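Witico Celda Base 342
Mesa de trabajo y paquete de normas para brazo con mano articulada

Ref. 342-B
Fabricante: Witico
Distribución: Flodetti
Ficha revisada: septiembre de 2024

Descripción

La Celda Base 342 se entrega con mesa, anclaje para el brazo, parada de emergencia cableada y el cuaderno de prácticas Antal, que fija las reglas de preparación, ensayo y retirada de objetos. El mismo cuaderno se aplica en la celda física y en el modelo simulado incluido en la licencia, de modo que un procedimiento aprobado en simulación conserva su numeración al pasar al taller.

Reglas de preparación

Superficie mate y de un solo tono, sin etiquetas ni cinta.
Sobre la mesa, únicamente los objetos del ensayo.
Vasos sin asa, de pie y con la boca hacia arriba.
Aproximación con la palma hacia abajo, velocidad reducida en el último tramo.
El objeto en espera no debe ser tocado por ninguna parte del brazo.
Parada de emergencia probada al inicio de cada turno.

El ejercicio 2 del cuaderno trabaja el agarre de un vaso con otro igual cerca. Se practica primero en el simulador y se repite en la celda con los mismos límites de fuerza.
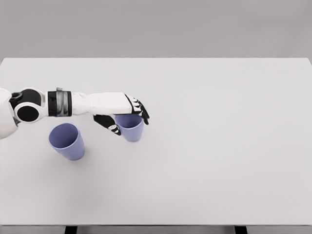 Según Paslow, la regla del objeto en espera se queda corta: pide que el cuaderno fije también una distancia mínima entre vasos y que cualquier roce obligue a anular el ensayo, aunque el agarre haya salido bien. La propuesta se estudiará en la edición de noviembre. Hasta entonces la distancia la fija el responsable de la celda y se anota en el registro.

Registro

Cada ensayo se guarda con la versión del cuaderno, los límites activos y el motivo de parada, si lo hubo. Los ensayos anulados no se borran. La memoria interna admite 481 registros; después hay que exportarlos.

Precio y plazos

Paquete de normas con licencia de simulación: 590 € sin IVA. Mesa y anclaje, bajo presupuesto. El brazo y la mano no están incluidos. La evaluación de riesgos de la instalación final corresponde al integrador.

Consultas técnicas y repuestos: a través de Flodetti, indicando la referencia.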